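Zurkow Mentoring Circles: progress report to the Agudelo Fund

30/10/2022

Dear friends at the Fund,

Thank you for your patience while we pulled this together. You asked for something shorter than last time, and I have tried, but a lot has happened since February and I would sooner you heard it from us in full than in a table. The budget sheet has gone to your office separately.

You will remember that the grant was for one thing: to bring girls and young women from migrant and First Nations families into regular contact with older women from their own communities who have made a working life for themselves. We didn't want famous women. The girls already know plenty of those by name. We wanted the woman who runs the payroll at the cannery, the one who went back to study at forty, the one who owns two vans and is thinking about a third.

Where we are up to

We have 23 mentors trained and meeting girls regularly, against the 18 we promised you. That came about mostly through word of mouth. Our first intake told their sisters and their workmates, and by winter we had more women wanting to come along than we had places in the training. A few have been asked to wait until the new year, and they have been very gracious about it.

The girls meet in circles of five or six, once a fortnight in school term. In the application we had described one-to-one matching, and I want to be upfront that we moved away from it after the first month. Several of the mothers told us they weren't comfortable with their daughters meeting an adult they didn't know on her own, and the girls themselves were stiff and polite and watched the clock. Put them in a group with two mentors and a plate of something and they talk over the top of each other! We let your office know at the time and were glad of the quick reply.

The Saturday open days at the Dotent hall have been the other big piece of work. We held these so that families could come and see who we were, little brothers and grandmothers included. Over the year 200 people signed in at the door, and there were certainly more who walked past the sign-in book on their way to the food. The fathers were slow to come at first — they tended to wait in the car park — but by the third open day a good number were inside stacking chairs and arguing about football.

What the girls have been talking about

We had planned a program of topics, one for each meeting, with handouts. Most of the handouts are still in their box. The circles went their own way from quite early on, and the mentors were sensible enough to follow. Money came up again and again: how much people earn, whether you have to send some of it home, what happens if you say no to an uncle who wants a loan. Some of these girls have part-time jobs and are already the person in the house who reads the power bill. The mentors who had been through the same thing found they had a great deal to say.

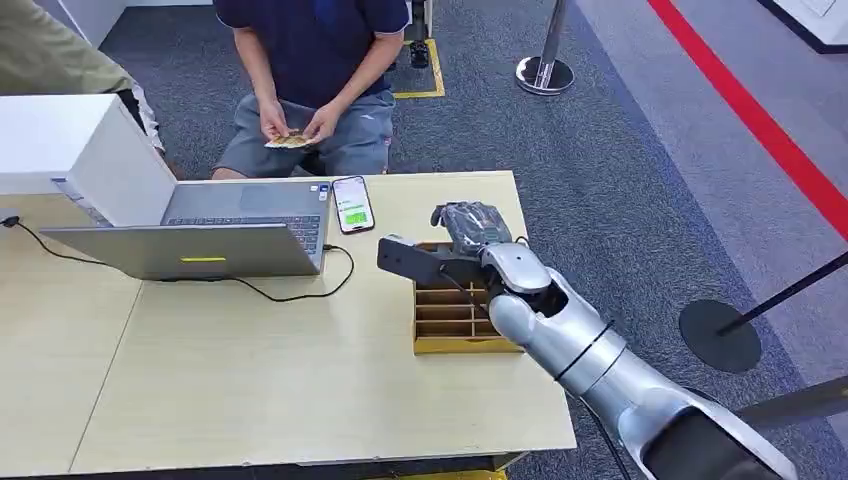
Hair, accents and names were the next most common subjects. One circle spent two whole meetings on whether you should let a teacher shorten your name, and I gather feelings ran high. There was also a good deal of talk about television, and about who gets to be on it. The girls are sharper on this than we gave them credit for. They can tell when a character has been put in to tick a box, and they said so at length, with voices.

University came up less often than we had guessed, and trades came up more. Two of our mentors work in the building industry and their circle now has a waiting list. We have asked them to host a visit to a site next year if the insurance can be sorted out.

What has been difficult

Transport, first and always. The last bus from the hall leaves before the circles finish, and we have been relying on mentors to drive girls home in pairs. It works, but it is a lot to ask of women who have been on their feet all day. We spent the whole of the $400 petrol allowance before the end of second term and have topped it up from our own raffle. I know it was our mistake to budget so little. We have made a better guess in the revised figures.

We also lost the room at the Zunder Street library for most of winter while the roof was being fixed. The circles that met there moved to the hall, which meant two groups going at once with only a folding screen between them. The girls didn't mind half as much as the adults did. We are back at the library now and very happy to be there, new carpet and all.

The third difficulty is harder to put into words. A couple of families took their daughters out of the program partway through the year, and in one case it was after a disagreement about something a mentor had said on the subject of marriage. We met with the family twice. They were courteous and so were we, and they decided not to come back. The mentor was upset about it and considered stepping down, though I am pleased to say she has stayed. We have since added an evening to the training on what to do when your own opinion and a family's opinion don't line up. I don't think we have this fully worked out and I would welcome a conversation with any of your other grant holders who have run into the same thing.

Staff and training

We still have one paid coordinator at three days a week, and that is me. I have gone over my hours more often than I would like, mainly on background checks, and I have agreed with our board that I will take some of that time back over the summer. Mentor training is now spread across four evenings instead of a single long Sunday. People were worn out by the end of the Sunday version, and those with small children couldn't manage it at all. Attendance is much better, and the evenings have become a bit of a social occasion in themselves.

All mentors have current checks on file. The child safety policy was reviewed in the middle of the year, with small changes to the section on messaging — mentors may now use the group chat to confirm times, but not to message a girl on her own. The updated version is with your office.

Plans until the grant ends

We would like to begin one more circle in February, for girls in their last two years of school, with the women on our waiting list as its mentors once they have done the training. We would also like your permission to move the money left in the printing line across to transport, for the reasons above. The printing line was for handouts, and you have already heard about those.

The older girls have asked whether they can help run the next open day. We have said yes, and they have already thrown out our menu.

With warm thanks from all of us,

The Coordinator
Zurkow Mentoring Circles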